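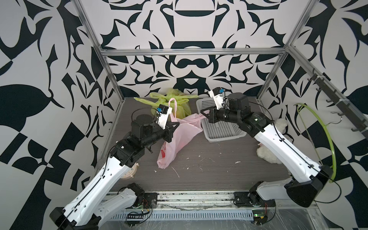

Our robotics club meets on Monday after school, and the job everybody wants to try first is bag handling, so I finally sat down to write out how we teach it. I'm the club's adviser, I've been doing this with students for 3 years, and I still think a plastic grocery bag is the meanest thing you can hand to a robot. It's floppy, it's slippery, and it never lands the same way twice! You need both arms for it, one on the handle and one on the far end, with the bag stretched between them like the pink one our two arms are holding. Get your students to that position reliably and the rest of the lesson goes much faster.

What you need

Two arms with parallel grippers and a small camera on each wrist. A tabletop inside a frame you can work around. A basket for finished bags (ours is gray plastic mesh and light enough to slide, so stick it down). A few thin bags in bright colors. We keep our recordings in a folder system the students named Jaline, and the practice software is Parance, but any setup that lets you drive both arms and save a run will do.

Before you start

Wipe the table. I say this every week and every week we start with crumbs on it. Then run both arms slowly through their full reach with the grippers open and watch the cables the whole time. If one pulls tight near the elbow, stop and re-clip it. Keep hands out of the frame once the arms are powered, and put one student on the stop button who does nothing else.

Step 1: Drop the bag

Let the bag fall in the middle of the table from chest height. Don't arrange it! Students love to lay it out nice and flat, and then they wonder why the robot falls apart the first time it meets a real crumple.

Step 2: Find a handle

Drive the left arm in and come down on the handle from above, with the fingers just wide enough to straddle it. Close slowly. If you grab a wad of bag along with the handle, open up and go again, because a fat pinch makes everything after it harder.

Step 3: Lift, then wait

Raise the bag until the bottom is just clear of the table and count to three. It'll swing. New drivers hate this part and go chasing the swinging end with the right arm, which is how we bent a finger last October (sorry, again, to the Blackwood team, who had lent it to us).

Step 4: Bring in the other arm

Now the right gripper takes the far end. Approach from the side so the two wrists stay well apart. Once it has hold, move the arms away from each other a little at a time until the bag goes taut, and quit there. Thin plastic stretches for a second and then rips.

Step 5: Fold and drop

Bring the right hand up to the left one, let go with the left, and carry the bag over the basket. Lower it before you open the gripper. A bag released from too high floats off wherever it likes.

Recording your runs

Each pair does 8 runs and then switches drivers. Save the bad ones too and label them "dropped," "double grab," or "ripped" so you can sort them later. My group set itself a goal of 2000 saved runs by the end of the year, which is ambitious, but they're a stubborn bunch.

If it keeps going wrong

When the gripper closes on nothing, check the wrist camera first. They get knocked crooked all the time, and a tiny tilt is enough to make you miss. When the bag sticks to a finger, it's usually static, and a quick wipe with a barely damp cloth (power off, please) fixes it for us. If the bags are tearing, switch to a fresh one and slow down Step 4.

Once a pair is comfortable, swap in a different bag, or try a soft toy for a change of pace. We use the Unditz score sheet for our end-of-term challenge, and last term's best pair got a 92 on bags alone. Their socks score was much worse, and I'll write up socks next.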